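Notebook — Elin Kneath
2023-02-01

Bin clearing task, hand-held gripper. Continuing from the January set, same gridded cloth under the bin. Mathias wants 80 usable demos before we train again. The last policy closed too early on anything thin, so this batch leans on soft and flat items.

Set the start position with the fingers open over the near end of the bin. Slow approach, pause, close, lift straight up. I'm counting the pause as part of the demo this time.
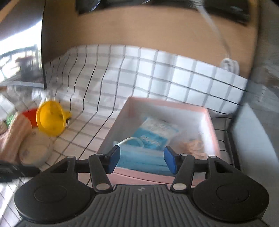 Face mask at the near end of the pink bin, packet behind it.

Did 20 with the mask. Coming in with one finger on each side works better than pinching the fold, but the ear loops can catch on a fingertip on the way out. Threw out any run where I had to shake it free — the policy will copy the shake. Packets next, 15 kept. The stiff ones slide away if the first finger touches early.

Tracking drops when I turn my wrist fast. Elin's rule for the rest of the week: if it feels quick, do it over.

Then went to the bin by itself. There's a round hole in its floor, left of centre, and I want the approach to it recorded separately from the pickups. Fingers stay apart, no closing.

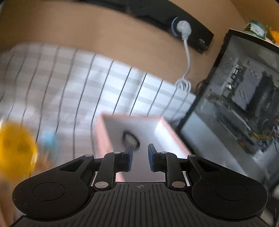

To do
— Trim dead time off the start of each run
— Ask Mathias if the hole approach gets its own label or goes in with the rest
— Check the blue finger pads for wear
— Another 20 with the packet turned the other way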